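Nov 24, 2025

The ballot counting center at Cudodcombe opened its doors to the public for one afternoon, two months before the January by-election for the Nadar seat. I went because the by-election will be close and because both main parties have spent the autumn arguing over who sits on the regional council with whom. Very little of that arguing has touched on how the votes will be counted.

The center is in the old district tax office, a ten-minute walk uphill from the Flurnum bus stop. The side entrance is the one to use. The front steps are closed for repairs and the sign saying so is on the inside of the glass.

Visitors were taken through in groups, and mine got the one o'clock slot. We signed in, left our bags in a locker and were given a printed sheet with the floor plan on one side and the last result on the other. The sheet was useful. At the last election for this seat the winning margin was 300 votes, and 3,574 people on the roll did not vote at all. The party that lost has said in every leaflet since that it was robbed by low turnout in the Flurnum estates. The party that won has said nothing about turnout, which is what I would expect from it.

The first stop was the receiving room, where the boxes come in from the polling places. Each box is checked against a list, its seal number is read aloud by one person and written down by another, and the box then goes to a shelf for its own ward. Party agents can stand behind the tape and watch. They can object to a seal, but only before the box is opened. A man in our group asked what happens if the agent is in the bathroom at the time. The answer was that the party should send two agents.

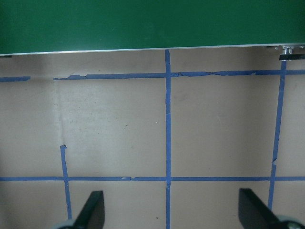
Counting takes place in the long room at the back. Ballots are unfolded, placed face up and sorted into one pile for each candidate, with a separate pile for doubtful papers. Our guide asked us to keep our hands off the furniture, as the crews were still being trained on it. The surfaces have a few scuffs and smudges on them, beige with a green panel behind in one spot, and I would not call any of it new. I don't mind that. The council was attacked last year for spending on its own offices, and I'd sooner the money went on staff for the night.

There will be 30 counters on two shifts. Most have done it before. They are paid by the hour and they sign a statement that they are not members of any party on the ballot, a rule that came in after the Zitby recount. People in Zitby still bring that one up. Two of the counters there turned out to be on a candidate's mailing list, and although the recount changed nothing, the seat went to the regional court and sat empty all winter.

The longest discussion of the afternoon was about doubtful papers. A tick is fine. A cross is fine. A name written in the margin is not, unless the box next to it is also marked. The returning officer's staff had a folder of sample papers and let us have a go at ruling on them. Our group disagreed on four. On one, a small heart drawn in the box, we were split down the middle until we were told it counts, as it shows a clear choice.

I asked about mail ballots, since the Nadar seat had more than 2,000 of them last time. They are opened on the day itself, starting in the morning, but not counted until the polls close. Both parties wanted a different rule. One asked for counting to start early so the result would come before midnight, and the other asked for a later deadline for envelopes to arrive. The council turned down both requests at the same meeting. My own view is that the later deadline was the better request — the mail from the hill villages is slow in January — but it was made far too late to be taken up.

The last stop was the public gallery, up a flight of stairs above the long room. It can be used by anyone on the night, up to the fire limit, and there is no need to book. Phones have to be off. There is a lift, which was working, and a water fountain, which was not. Results for each ward will be read out from the gallery rail and then posted on the door.

The tour took just under an hour and a half. Party agents have to be registered with the center by the first week of January, and forms are at the side entrance desk.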